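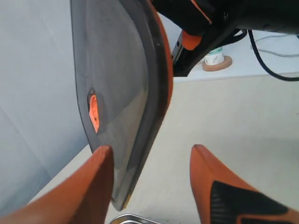

Hello again from the Cavar Creek path, and thank you for being patient with me while the spring mud did its thing. The short version is that the path is open from the Nundstead end as far as the old mill bend, the Suvidley half is behind, and the signs finally have a color scheme. That last one took more evenings than I'd like to admit! We went with dark gray and a thin line of orange along the edge, the same pairing as in the photo up top, where the orange rim on the big gray piece stays thin and the gray does most of the work. People walking early or late in the day told us the old brown signs vanished into the trees, and the sample boards we propped up by the creek in April were much easier to pick out.

Path work

When I last wrote to the Haugland Fund we had cleared brush and not much else. Now the first stretch has a proper gravel surface, edged with timber on the creek side, and the two wet spots near the pasture gate have drain pipes under them. We had budgeted for one pipe. The second wet spot only showed up after the March rain, so I moved money over from the bench line to pay for it (you said in your last letter that I could shift small amounts as long as I told you, so I'm telling you).

The gravel went down in nine working mornings. We spread it with rakes and barrows, and my shoulders would like that noted in the file. The supplier sent the wrong grade once, a coarse one that was miserable to push a stroller over, and they swapped it without charging us. I'd use them again.

The Suvidley half is slower. The landowner there is happy with the route in general but wants it moved away from the hay field, which makes the climb steeper. I've walked the new line twice with a tape and I think it works if we put in a switchback and maybe a handrail. The county still has to sign off. I was told July, and I'm planning on later than July.

Signs and lettering

We're making 30 signs in all, most of them small waymarkers with an arrow and a distance. The four big boards, one at each entrance and two at the junctions, will have a map. I had one test map printed at full size and it was far too crowded, so the next one drops the contour lines and most of the field names. I did keep the names of the creek pools. Several families in Nundstead sent those in, with at least three spellings for some of them, and it would be a shame to lose them.

Stripes are how we'll show which loop you're on: one stripe for the short loop, two for the long one. Pale gray on dark held up well in bright light when we tried it, and it doesn't depend on anybody telling red from green. 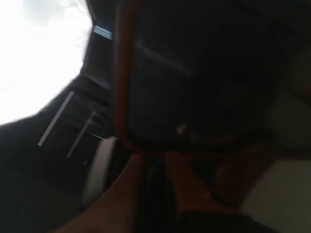 Two pale gray stripes on a dark surface, next to very bright light.

The lettering is bigger than we first planned, too. A reader of our newsletter wrote to say she carries two pairs of glasses on walks and shouldn't need either one to find the parking lot - fair enough.

People

Over 600 walkers came through the Nundstead gate in the first month after opening, going by the click counter on the post. It counts dogs if they're tall, so please treat that number kindly. The elementary school has been out for its creek study, and the spring walk drew a nice crowd even though it drizzled the whole way. Coffee ran out before the second group got back. I'll bring the bigger urn in the fall.

Money

We're on budget apart from the pipe I mentioned. The benches are down from five to four for now. I also spent $100 on replacement rakes. Receipts are in the envelope with the signed form, and the sign shop's quote is on top because it runs out at the end of next month.

What I need from you is a yes or no on carrying the Suvidley money into the next grant year. If it's a yes, I can book the small digger before the fall rush. If it's a no, I'd rather know soon, so we can finish the mill bend steps with it.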